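## 11. Loading your unit

Read this section before your first load arrives. It covers the order in which things go in, how to prepare small electrical items, and what to do before you lock up. Door codes are in Section 2. Insurance is covered in the booklet from Paquette that came with your rental agreement.

### 11.1 Before you start

1. Check the unit number on your agreement against the number on the door. At the Stirside building, unit 162 is on the upper floor, at the far end from the elevator.
2. Sweep the floor. Brooms hang beside the elevator on both floors.
3. Lay the slatted floor boards with the slats running from front to back. Leave a hand's width between the boards and the walls.
4. Tape your inventory sheet to the inside of the door, at eye level.

**Note:** The hallway lights are on a timer. Press the green button again before you begin a long carry.

### 11.2 Large items

1. Put the items you will need last against the back wall.
2. Stand sofas on end only if the frame is solid. If you are unsure, keep them flat.
3. Take the legs off tables. Put the bolts in a labeled bag and tape the bag to the underside of the tabletop.
4. Prop refrigerator and freezer doors open with a folded towel.
5. Leave a walkway down the middle of the unit, wide enough to carry a box through.

**Caution:** Do not stack anything on the doors or glass fronts of appliances. Mattresses go on top of a load or on their long edge – never underneath.

### 11.3 Small electrical items

Unplug each item the night before the move and let it reach room temperature. Remove the batteries from remotes, clocks and anything else that runs on them. Wind up the cord loosely, fasten it with a twist tie and mark it with the name of the item it belongs to. 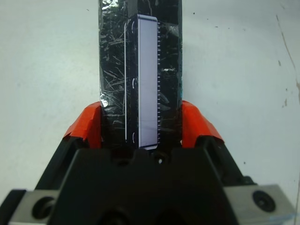
Original boxes are best if you still have them. Otherwise use a box with enough room for padding on every side, and fill the gaps so that nothing shifts when you tilt it. Write the contents on one end of the box and on one long side. Labels on the lid can't be read once the boxes are stacked.

**Caution:** Items that have been used in a damp basement or garage must be dried out before they are wrapped. Film holds moisture in. For storage over the winter, open one or two boxes in January and check for condensation.

**Note:** Jiltstead does not accept loose lithium batteries in any unit. Take them home with you or hand them in at the front desk.

### 11.4 Stacking boxes

1. Put the heaviest boxes on the boards and work up to the lightest.
2. Turn the labels toward the walkway.
3. Stop stacking at the yellow line painted on the wall. The sprinklers need the space above it.
4. Keep papers and photographs off the bottom row.

### 11.5 Closing up

1. Update the inventory sheet and take a copy with you.
2. Check that nothing leans on the door. It rolls upward and will catch on loose straps.
3. Pull the door down fully and slide the bolt across before fitting your padlock.
4. Return carts to the bay on the Welcombe Street side.

If the door sticks or will not reach the floor, do not force it. Leave the bolt open and ask for Normand Gill at the front desk, who holds the key to the door track. The desk closes at 6 p.m.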